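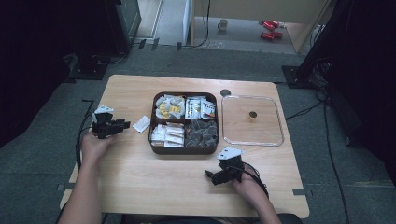
Radio Systems Coordinator, Nekdale County Emergency Communications

Full time, Nekdale
Closing date: 2024-07-15

Nekdale County Emergency Communications is hiring a Radio Systems Coordinator to look after the two-way radio network used by the sheriff's office, the fire districts, county ambulance crews and public works. The position reports to the deputy director and is based at the dispatch center on Brotska Road.

The county runs eight tower sites and keeps nearly 1,000 portable and mobile radios in service. A move to a new dispatch console is planned for September, and the coordinator will be expected to take over the day-to-day side of that project soon after starting.

What you will do

Keep the inventory of radios, batteries, chargers and vehicle mounts, and send equipment out for repair.
Program radios and update talkgroups when agencies ask for changes.
Visit tower sites to check generators, shelters and alarms. Some sites are reached by unpaved road.
Log coverage complaints from field crews, test the location, and report the results to the agency that complained.
Work with our maintenance contractor, Coetzee Radio Service, on outages and scheduled work.
Train new users. Most classes are held at fire stations in the evening.
Prepare license renewals and keep the site lease files up to date.
Help set up the mobile command trailer for exercises and large incidents.

What we require

A high school diploma or equivalent, and at least two years of work with land mobile radio, telecommunications, or electronics repair. Military experience counts.
A valid driver's license and a clean driving record.
Ability to lift 25 pounds and to walk on uneven ground in winter.
Ability to pass a background check and fingerprinting. An offer is not final until both are complete.
Willingness to be on call one week out of every four.

What we would like to see

Experience with trunked radio systems.
Experience working in or alongside a 911 center.
Familiarity with the Alent asset tracking software. We will train the right person.

You do not need to climb towers. All climbing is done by the contractor.

Pay and benefits

Pay is set by the county schedule and depends on experience. The county pays 100 percent of the employee's health premium and part of the premium for dependents. The job comes with paid holidays, sick leave, a pension, and a take-home vehicle during on-call weeks. New employees serve a six-month probation period.

How to apply

Send a resume, a cover letter and a completed county application form to the personnel office. Forms are at the front counter and on the county website under Open Positions. Applications without the form will be returned. Interviews will be held in person at the dispatch center and include a short practical test on radio programming.

Nekdale County is an equal opportunity employer. Applicants who need an accommodation during hiring should contact the personnel office before the interview.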